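The maple board is finally on the table

I promised to write about the board in February, and then I did not write anything for a long time. My mother used to say that I begin letters very well. So I begin again.

For those who are new here: I rent a bench in a shared workshop in Skorton, in the back of what was a shoe factory. I go there on Thursday evenings and sometimes on weekend mornings when it is quiet. I am not a professional. I work in an office in the day and I like wood because it does not send me messages.

The board started as a pile of leftover strips. There is a small lumber yard in Long, perhaps half an hour by bus, and they keep a rack near the door with maple that is too narrow for furniture. Most people walk past it. I bought a bundle, tied with a string, and I carried it home on the bus between my knees. The driver asked if I was building a boat. I said no, a very flat one, and he did not laugh, so maybe my joke was not correct in English.

I had the strips in the hallway for a whole winter. When I brought them to the workshop they had moved a little, a few of them bent like a banana. I put the worst ones away for smaller things. The others I planed, and then I laid them next to each other on the floor and changed the order many times. This is the part I enjoy the most. One strip is almost white, another is more like cream, and one has a dark line that goes through it like a hair on a plate. At first I wanted to hide that one at the edge. A few days later I thought it was the nicest of all.

Gluing was less pleasant. I had read that you should do a "dry run" with the clamps, without glue, and I did it, and it was perfect. Then I did it with glue and everything was sliding. I had glue on my sleeve, on the clamps, and on a library book about gluing. The book cost me a fine. If you do this for the first time, please do it in two or three steps, a few strips each time, and join the parts later. I did it all together because I was impatient.

After that there was sanding, and I will not say much about sanding. It is long. I stopped when my hand did not feel the seams anymore. You can still see them if you look, and I like that you can. A board from many strips should look like it.

The place where it lies now is the blue metal table, the one with the holes. When I joined the workshop I did not like that table. It seemed to me too bright and too cold for wood, like something from a hospital for cars. But it is flat, truly flat, and for a board this is the best test. I put mine down on it and pressed the corners one after another. In the first try there was a knocking sound in one corner. I went back, planed the underside, and tried again, and again. On the third evening there was no knock. I stood there pressing the corners like a crazy person, just to hear nothing.
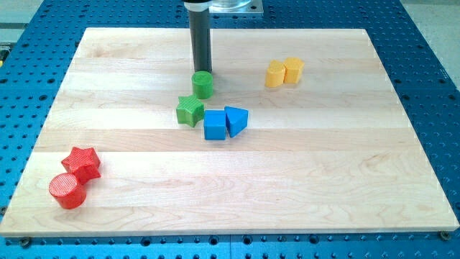

The shape blocks came later, and they are the reason I kept the board in this size. I had planned to cut it in two and make a bread board for my kitchen and another one to give away. But when I laid the first blocks on it I saw how good the strong colors look on the pale wood. Red, green, blue and yellow, always two of the same color. They are simple things. A cylinder, a star. I had forgotten how much a person can enjoy a wooden star in the hand.

I found them at Drarken, which is a secondhand shop near the station where the prices change according to the mood of the owner. They were in a tin with buttons and one domino. On the tin somebody had written the number 208 with a marker, and I have no idea what it means. It was not the price, thank goodness. I paid three dollars for everything, with the domino. I wiped the blocks with a damp cloth and let them dry on a towel on my windowsill, and for two days my kitchen looked like a kindergarten.

I think the set is from a company called Pumon, but I cannot be sure. The word was on a piece of paper inside the tin, and the paper may belong to the buttons. If a reader knows more about it, please write to me. I looked on the internet for a long evening and found only a brand of slippers.

Now, about the finish. Some of you asked in the comments what I will put on the maple, and you did not agree with each other at all. For now I leave it bare. I tried mineral oil on a piece from the same bundle and it became more yellow than I want. I tried a wax also, and the color stayed better, but it felt a little sticky under the fingers, which may be my fault because I used too much. I have one more piece to test with a soap finish, as they do in some northern countries. If it stays pale like it is now, I will be happy with that. If not, then bare wood and clean hands.

I also want to soften the edges a little more. The front edge is clean but it is still sharp, and I feel it when I lift the board. I will do it by hand with a block plane, two or three strokes on each side, and stop there. My habit is to continue too long. I once made a spoon that was at the end only a stick.

A few practical answers, as I received these questions more than once. Yes, it is heavy, and I carry it with both arms. No, I did not use a machine for the joints, only a hand plane and a lot of tea. The glue is the normal yellow one from the hardware store. And no, I do not sell it, but thank you, it made my week that somebody asked.

This little blog got around 2000 visits last month, and I suppose that many of them are me, checking for mistakes. Still, it is nice to think that other people also care about narrow pieces of maple.

Next time I will write about the bent strips that I put away. I want to make from them a frame for the hallway mirror, where a small curve could maybe even help. They are under my bed now, with a dictionary and two irons on top of them.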